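About Bemeck
Reading time: 2 min
Last updated August 7, 2023

Bemeck builds and services two-arm bench cells for handling small household goods. The company has 14 employees and works out of a single shop in Sevport, where every cell is assembled, wired and run before it is crated.

Our main product is the Woven cell. It consists of two articulated arms, two parallel grippers with wrist cameras, a work table and the control software. Customers use it for sorting, loading and putting away items that vary in shape and are rarely set down the same way twice. The standard cell weighs 920 pounds without the crate and runs from one control cabinet.

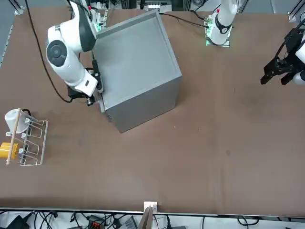 Woven cell, right arm gripping a gray open-topped box by the edge. The left gripper is open.

Both arms mount on the same side of the table and share one coordinate system. A customer teaches a task by guiding the arms through it, then trims the recording in the software. Most tasks need 7 recordings before we consider them ready for a trial run. Parts that reflect or transmit light, such as clear plastic and bare wire, usually need more.

Each wrist camera looks past the fingers toward the grasp point. The fixed camera covers the full table and is used for planning the approach; the wrist view takes over for the last part of the move.

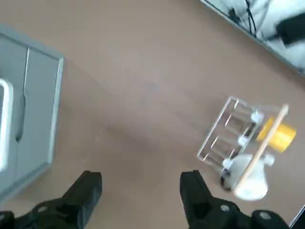
Fingers are supplied in matched pairs and attach with standard bolts. A pair can be changed with one hex key, and the software asks for a short recalibration afterward. We stock 2 finger lengths and cut others to order - send a drawing or a sample part.

Service is handled directly by the people who build the cells. Kyriakidis supplies our cable sets and table framing, and spares for both are kept in Sevport. A revised cable guide for the wrist joint ships in November and will fit all cells already in the field.

Demonstrations are by appointment. Bring your own items if you can, including the awkward ones.

Contact | © Bemeck, Sevport | Back to top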